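About us

Forano - chore testing for homes and small shops

Can a machine do the dishes yet? Clear a bench? Put the bottles back where they go and not next to where they go? We get asked this every week, mostly by people who have just seen a very good video. Our answer is usually "sort of". We are a small company that tries to make "sort of" more useful.

Forano started in a unit behind the Juddale bus depot. Four of us at the start, one arm, one table. The idea was simple enough. Pick a boring job, set it up the way a normal person would leave it, let the machine have a go, write down what happend. Then do it again with everything moved a little. That second part is where most of the trouble lives.

What we do

We run chore trials. A customer - a shop, a care home, a lab, a firm that builds arms - sends us a job or picks one off our list. The list has 268 jobs on it right now. Folding towels. Loading a tray. Emptying a basket of parts. Wiping down a counter with stuff still on it. Pouring from one container to another. Putting tubes in a rack. Some of them sound too easy to bother with. Those are often the ones that go wrong.

Each job gets 100 tries, same rules every time. No tidying up between tries beyond what the job card says. If someone has to step in, we mark it as a step-in and it stays on the sheet. Customers don't always love this. Fine.

Bench and lab chores are a big part of the work now. Racks, jugs, bottles, small baskets, trays - everyday plastic things that people sort without looking. See-through ones are still hard. A clear measuring jug is a mean thing to hand to a camera.

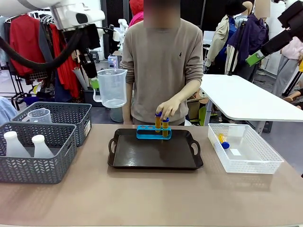
Reading time: 4 min

Setup is hands-on and will be for a while. Two tubes in the rack, another one over in the white basket, tray in the middle with plenty of room on it. Small changes matter here. Shift a rack an inch and you have a different job as far as the arm is concerned, so we shift it on purpose and log that too.

So can they do it yet?

Depends on the chore. Picking up one solid thing from a clear table, yes, pretty reliable. Pick and place into a big basket, yes. Narrow holes, soft cloth, shiny or clear plastic, lids that stick - getting there, slowly. Anything where the mess is different each time, like a real kitchen at 6 pm, no. We'd love to be wrong on that one.

Speed is the other thing. A job that passes can still be much too slow to be worth it. Our pass mark is 70 clean tries out of 100, and time goes in its own column so a slow pass doesn't look like a fast one. Please read both colums before you buy anything!

Who we work with

Younis, our longest-running customer, makes shelving for stockrooms and wanted to know if a machine could restock the low bins. It could do the wide ones. Stuvano came to us about shared laundry rooms and we are still at it, mostly towels, fitted sheets parked until November. We also take one-off jobs from small shops. Tell us the chore, send us the actual stuff you use, we'll quote.

We don't sell arms and don't take a cut from anyone who does.

Visiting

Juddale unit, round the back, gray door, ring twice. Mornings are best, we are usually mid-trial after 2 pm and won't hear the bell. Bring your worst chore. Parking is bad - use the depot side and walk.

Job list and price sheet on request. Old trial sheets too, including the embarassing ones.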